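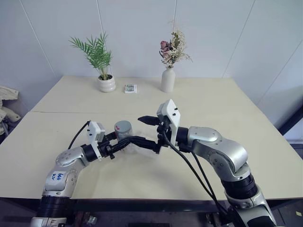

小罐子的问题，我想写很久了。中文不是我的母语，所以我写得慢，请读者原谅我有时候用词太正式。我的家里有很多小罐子：装茶叶的，装药膏的，装纽扣的，还有一些我已经忘记装什么的。它们不大，一只手就可以拿起来，所以每一个都好像不占地方，可是放在一起就占了整整一层柜子。浅米色的桌子上这个圆柱形的小罐，平平的灰绿色盖子，靠左边有一点红色的记号，就是让我开始整理的那一个。我喜欢它的颜色，灰绿配浅灰，很安静。但是喜欢颜色和知道里面有什么，是两件事。

我先说一下词的问题，因为我学中文的时候在这里花了不少时间。罐子、瓶子、盒子，课本上说得很清楚：瓶子的口比较小，罐子的口比较大，盒子常常是方的。到了生活里，就没有这么清楚了。装面霜的那种，商店里有时候叫“瓶”，有时候叫“罐”，我的邻居叫它“小盒”。我问过邻居哪个对，她想了一会儿，说都可以，你高兴叫什么就叫什么。这样的回答对学语言的人是最难的。所以在这篇文章里，圆的、有盖子的、可以站在桌子上的，我都叫罐子。

整理是从星期天早上开始的。原来的计划很简单：把柜子里的罐子都拿出来，打开，看一看，擦一擦，再放回去。我以为中午以前可以做完。到了中午，我还在闻第二排的罐子。闻是很慢的工作。有的茶叶我买的时候很香，现在闻起来像旧的书。有的罐子里面已经没有东西，味道却还在，比有东西的时候更强。我有一个装过丁香的罐子，洗了几次，用热水，用小苏打，又在窗台上放了一个星期，打开以后还是丁香。我现在决定不和它斗争了，它以后就专门装丁香。

关于盖子，我也有一些意见。罐子坏的时候，常常是盖子先坏。螺纹的盖子容易拧歪，第一圈没有对准，后面越拧越紧，可是没有真正盖上，你拿着盖子提起来，罐子就掉下去了。我用这个方法失去过一罐芝麻。芝麻掉在厨房的地上，半年以后我还在冰箱下面找到它们。从那以后，我拧盖子有一个固定的动作：先往反方向转一点点，感觉到它轻轻落下去，然后再往正方向转。这个动作是我祖母教我的，她用我的母语教的，我现在第一次用中文写出来，不知道写清楚了没有。如果你手边有一个罐子，试一下就明白了。

平的盖子有一个优点，上面可以再放一个罐子。圆顶的盖子就不行，所以圆顶的都住在柜子的最上面一层，像住在山上。我以前买罐子只看好看不好看，现在我先看盖子平不平。我在 Nollard 买过一套，店员说是“可以叠放”的，带回家以后叠两个没有问题，叠三个就开始摇。我写信去问，他们很客气地回了信，说叠放的意思是叠两个。我查了词典，词典没有说叠放是几个。

然后是标签。我想每一个做整理的人都会走到标签这一步，也都会在这一步停很久。我先用的是纸标签，用 Pastex 胶水贴，贴得很牢，太牢了，换内容的时候撕不下来，只能把旧的字划掉，在旁边写新的。有一个罐子上现在写着“盐”，划掉，“糖”，划掉，“不知道，白色”。后来我改用铅笔写在纸胶带上，贴在罐底。贴在罐底的好处是罐子的样子不变，坏处是要把罐子拿起来才看得见，而且如果盖子没有盖好，请看上面关于芝麻的那一段。

最后我用的办法是做记号，不写字。红色是每天用的，蓝色是客人来的时候用的，没有颜色的是我还没有决定的。记号很小就可以，太大了柜子看起来像办公室。我的丈夫不喜欢这个系统，他说他记不住哪个颜色是什么意思。我说只有两个颜色。他说对，可是他不记得是哪两个。

下午我坐 177 路公共汽车去了 Calloway 街，想买一个浅的托盘。理由是这样：我打开罐子的时候，盖子总是随便放在桌子上，然后我去拿勺子，回来的时候盖子已经滚到别的地方，或者被我的袖子碰到地上。如果有一个托盘，盖子放在托盘里，勺子也放在托盘里，罐子站在旁边，事情就有秩序了。街上有两家店卖托盘。第一家都是木头的，很漂亮，但是很重，而且掉进去的粉末会留在木头的纹路里面。第二家有透明的塑料托盘，长方形，边不高，洗起来方便，价钱也便宜。我站在那里想了很久。我从小觉得塑料的东西不好看，我母亲也是这样想的。但是透明的托盘有一个我没有想到的好处，放在桌子上几乎不改变桌子的样子，颜色浅的桌子还是颜色浅的桌子。

回来的路上车很挤，我把托盘抱在胸前，像抱一本很大的相册。有一位老先生问我这是不是养乌龟用的。我说是放盖子的。他点点头，过了一站，又问我，盖子为什么要有地方放。我的中文在公共汽车上没有在家里好，我只说了“会滚”。他说对，会滚。

托盘到家以后，我的工作顺序变成这样。罐子先站好，不动。盖子打开，里面朝上放，这一点很重要，里面朝下的话，桌子上的灰就进到茶里去了。然后看里面，闻，如果还可以用，就把口上的一圈擦干净，再盖。擦的时候用干的布，不要用湿的，湿的布会把水带进螺纹里，过几天那里就有味道。需要倒出来的东西倒在托盘里，慢慢看。我在一罐八角里面找到一颗很小的螺丝，到现在不知道是什么东西上面的。我把它放在窗台上，等着看家里哪一件家具先倒。

我也想写一下数量和重量的问题，因为我犯过错误。Flaltach 的市场上，香料是按 200 克一包卖的，少了不卖。一个人家里用不了这么多。我第一次去的时候买了桂皮、花椒、小茴香，每样一包，觉得自己很会生活。回到家才发现一个小罐子只能装下一包的一小部分，剩下的放在袋子里，袋子用夹子夹住，夹子又掉在柜子后面。现在我和邻居一起买，她一半，我一半，分的时候我们坐在桌子旁边喝茶，常常分了一个下午。我觉得这是买香料最好的部分。

至于植物，有读者上次来信问我，为什么我把绿色的植物放在桌子靠墙的那一边，做事情的时候会不会碍手。我的回答是不碍手，因为我只用桌子前面的部分。叶子像羽毛的那种棕榈，在白色有横纹的花盆里，放在后面，眼睛累的时候可以看一看。看小的东西看久了，需要看一个大一点的、绿色的东西。水不能浇太多，这个我也是用一棵死去的植物学会的。

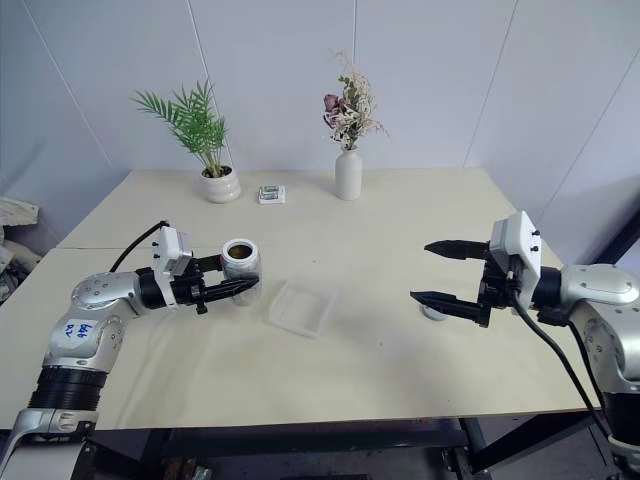 Ansel Castellanos 来信说，他完全不同意我的整理方法。他认为小罐子应该全部换成同一种，同样的高度，同样的盖子，这样任何一个盖子都可以盖任何一个罐子，再也不会出现找不到盖子的事情。他自己就是这样做的，一次买齐，花了一个晚上全部换好，旧的都送了人。他还说，我花在闻丁香上的时间，够他把厨房重新刷一遍。

我认真想过他的建议。同样的罐子确实整齐，我在杂志上看见也会多看几眼。可是我有一点担心。如果所有的罐子都一样，我就要完全靠标签，而我和标签的关系，前面已经写过了。现在我伸手就知道，矮的是陈皮，高的是绿茶，白色小罐子里有棕金色的，我不用读字就不会拿去装盐。还有，盖子找不到，我也没有觉得是很坏的事情。找盖子的时候我找到过钥匙，找到过一张 971 号的领书单，书早就还了，单子不知道为什么还留着。

他的信里有一句话我是同意的。他说，罐子的口一定要比勺子大。这句话听起来太简单，好像不用写信来说，但是我去看了我的柜子，有好几个罐子的口都比我最常用的勺子小。我每次都是把罐子倒过来，轻轻拍，拍出来的不是太少就是太多。做了这么多年饭，我没有想过可以换一个小的勺子。我昨天晚上换了。新的勺子是木头的，柄很短，放在罐子里盖子还盖得上。

我给他回信的时候，把勺子的事情告诉了他，也告诉他丁香的罐子我不会送人。他还没有回答。

下面写一些零散的经验，是我整理的时候记在本子上的，没有什么顺序。

药膏和面霜的罐子，用完了不要马上扔。先用纸把里面擦一遍，再用温水和一点洗碗的东西泡着，过一夜。如果直接用水冲，油会粘在壁上，越冲越滑，最后罐子从手里跳出去。泡好以后可以装针，装橡皮筋，装邮票。我不用它们装吃的东西，香味洗不干净。

盖子里面有时候有一片薄薄的垫子，是可以取下来的。我用了很多年才知道。取下来的时候我看见了下面是什么样子，我不想在这里写。请你们也取下来看一看，最好不要在吃饭以前。

金属的罐子放在靠近炉子的地方会变热，里面的茶就老得快。我把它们搬到了离窗户和炉子都远的一边。搬了以后，头几天我还是伸手到老地方去拿，摸到的是墙。

买新罐子以前，先在家里走一圈。这一条是我丈夫加的，他让我写在最前面，我写在这里了。

不确定的东西，我给它一个月。一个月里面如果没有人问起它，也没有人打开它，就可以走了。只是这个办法要求你记得是从哪一天开始算的，我写在纸上，纸放在一个罐子里，现在我正在找这个罐子。

关于要不要扔，我和我的姐姐通过电话。她住得很远，说话很快，她的意思是旧的东西要放手。我说好，然后问她，我们小时候家里那个装饼干的铁罐，她有没有放手。电话里安静了一下。她说那个不算。那个铁罐她用来装线，盖子上画的船已经看不清楚了，她说她每次打开还是先闻一下，虽然饼干已经是三十多年以前的事情。

整理到晚上，柜子的第一层和第二层做完了，第三层没有做。第三层主要是大的罐子，豆子、面粉、大米，要另外找一天，还要借一个高一点的凳子。桌子我也擦了，浅颜色的桌面有一个麻烦，茶的印子看得很清楚，要趁早擦。姜黄的印子擦不掉，只能等太阳。我把那一块转到窗户这边，每天看一看它有没有变淡，今天好像淡了一点，也可能是阴天的关系。

那个灰绿色盖子的小罐，我还是没有决定装什么。装茶叶太小，装纽扣太可惜。邻居说可以装牙签，我谢谢了她。如果有读者有好的想法，可以写信给我，旧的地址还可以用，还是信箱 3786。回信会慢一些，我写中文要查词典，而词典现在压在第三层的凳子下面，凳子有一条腿短。

下一篇我想写抹布。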